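About Broltosham

Broltosham sells bags, belts and small leather goods online and from one store. We carry our own line, made in our workshop, along with a short list of outside makers whose work we know well. The business was started by Hjalti Hafstein, who still runs it and still does most of the buying.

How the store began

Hjalti repaired luggage for a living before he sold any. Airlines and hotels sent him suitcases with torn handles and split corners, and people from the neighborhood brought in purses, tool bags and the occasional saddlebag. After a few years he had a clear idea of which parts of a bag fail first. Handle tabs go, then zipper ends, then the bottom corners, then the lining around the inside pocket. Most of the bags that came in were only a few seasons old.

He made his first bag for a customer whose briefcase was past fixing. She wanted the same thing again with a stronger handle and a wider bottom. Two of her coworkers ordered one after seeing it. That bag is still in the line, sold as the Bulby, and the pattern has changed only twice. The flap was shortened, and the shoulder strap now comes off.

The store opened in February of the following year, in the front half of the repair shop. The website came later and now brings in most of our orders.

What we sell

We currently list 327 items. That includes every color and size as its own item, so the number of different styles is a good deal smaller. The main groups are briefcases and laptop bags, totes, backpacks, weekend bags, wallets, belts, and travel cases for shoes, ties and toiletries.

Our own line has three families:

The Bulby is a flap briefcase in full-grain cowhide. It comes in a slim version for a laptop and a few papers, and a deep version for people who carry files.

The Cekum is a soft tote and backpack range in waxed canvas with leather trim. It weighs less than the Bulby, folds flat, and costs less.

The Gkikas is our travel range: a weekend bag, a garment folder and packing cases. The weekend bag is sized to go under most airplane seats when it isn't stuffed full, though you should check your airline's limits before you fly.

Outside brands come and go. We keep a maker as long as the quality holds and the parts can be replaced. When a maker changes to a zipper we can't get, or starts gluing a seam that used to be stitched, we sell what we have and stop ordering.

How our bags are made

The workshop is behind the store. There are 16 of us in all, counting the people who pack orders and answer the phone. Leather is cut by hand with steel patterns for small runs and with a press for larger ones. Each hide is checked on both sides and marked in chalk before cutting, so that scars and thin spots end up in the scrap bin or on small pieces where they do no harm.

Straps and handles are stitched with bonded nylon thread and backed with a strip of webbing. Edges are sanded, painted and sanded again. The hardware is solid brass or steel, bought in batches large enough that we can match a buckle years later. Linings are cotton twill in the Bulby and a coated fabric in the other two ranges, chosen so that a leaking bottle can be wiped up.

One person builds a Bulby from start to finish and stamps it with a number under the flap. If you call us with that number we can tell you who made the bag and when, and which hide lot it came from. Cekum and Gkikas bags are built in small batches by a team, and carry a batch stamp on the inside pocket.

Packing and travel advice

Customers ask us about packing almost as often as they ask about bags. We keep a set of short guides on the site covering shirts, sweaters, suits, shoes and how to get five days of clothes into one weekend bag. The advice is simple. Lay each piece out flat on a bed before you fold it, bring the sleeves in over the body, put heavy things at the wheel end or the bottom, and leave the top layer for whatever you need first.
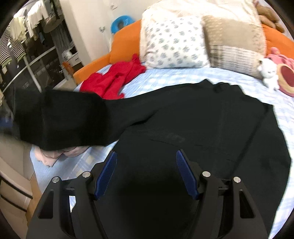 A dark garment spread out on the bed, one sleeve lifted.

Knits do better folded loosely than rolled tight. Dress shirts can go either way if they are buttoned at the collar and the middle. A leather bag should never be packed so full that the zipper has to be forced, and a wet umbrella or swimsuit needs its own pouch. If your bag does get soaked, empty it, stuff it with plain paper, and let it dry slowly away from a heater.

Repairs

We still do repairs, and they take up a full bench in the workshop. We work on our own bags first and on other brands when there is room in the schedule. Common jobs are new handles, zipper sliders, strap ends, corner patches and replacement linings. We do not re-dye whole bags, and we do not repair bonded or plastic-coated leather because the stitching does not hold.

Send a photo and a short note through the contact form and we will give you a price before you ship anything. If the repair costs more than the bag is worth we will tell you so. Once a bag arrives, allow up to 5 weeks. It may be longer before the winter holidays.

Guarantee

Every bag from our own line is covered for 5 years against faults in stitching, hardware and leather. The cover follows the bag and does not depend on who bought it, so a gift or a secondhand Bulby is covered too, as long as the stamp can be read. Normal wear is not covered. Neither are cuts, burns, pet damage or bags that have been through a washing machine.

Outside brands carry their own warranties. We handle the paperwork for anything bought from us.

Shipping and returns

Orders placed before noon usually leave the same day if the item is in stock. Items marked "made to order" take longer, and the expected date is shown on the product page. Standard shipping within the US is free on bags. Wallets, belts and care products ship at a flat rate unless they go out with a bag.

Unused items can be returned within 30 days for a refund or exchange. Please leave the tags on and send the dust bag back with it. Monogrammed items can't be returned unless there is a fault or we got the letters wrong.

Monogramming

Up to three letters can be stamped on any Bulby, most wallets, and the luggage tags. You can choose plain, gold or silver. Plain stamping lasts longest. Foil wears off in places that are handled often, so we put it on the inside of the flap unless you ask for the outside. Stamping adds two working days.

Orders for companies and groups

We make bags and folders for law offices, hotels, schools and wedding parties. The smallest group order is 10 pieces of one style. Logos can be stamped blind or in foil from artwork you send, and we will mail a stamped leather sample for you to approve before the run is started. For larger orders please get in touch well ahead of the date you need them.

Leather and suppliers

Our cowhide comes from two tanneries we have visited. The Bulby uses vegetable-tanned leather, which starts out stiff and a little pale and darkens with light and handling. Belts use the same leather in a heavier weight. Trim on the Cekum and Gkikas bags is chrome-tanned, softer from the first day and more resistant to rain. Product pages say which is which. Offcuts go into key fobs, cord wraps and coasters, and the smallest pieces are given to a local school for craft classes.

Color varies from hide to hide. If you are ordering a belt to match a bag, order them together and add a note, and we will pick pieces from the same lot when we can.

Visiting the store

The full line is on the shelves, along with a rack of seconds that we don't list on the website. Seconds have a mark in the leather or a color that came out wrong, and are sold at a lower price with the same guarantee on the stitching. You are welcome to bring your laptop or files and try them in a bag before you buy. Parking is behind the building, next to the workshop door.

For questions about an order, have your order number ready when you call. For anything else, the contact form reaches the same people.

Page last updated October 21, 2021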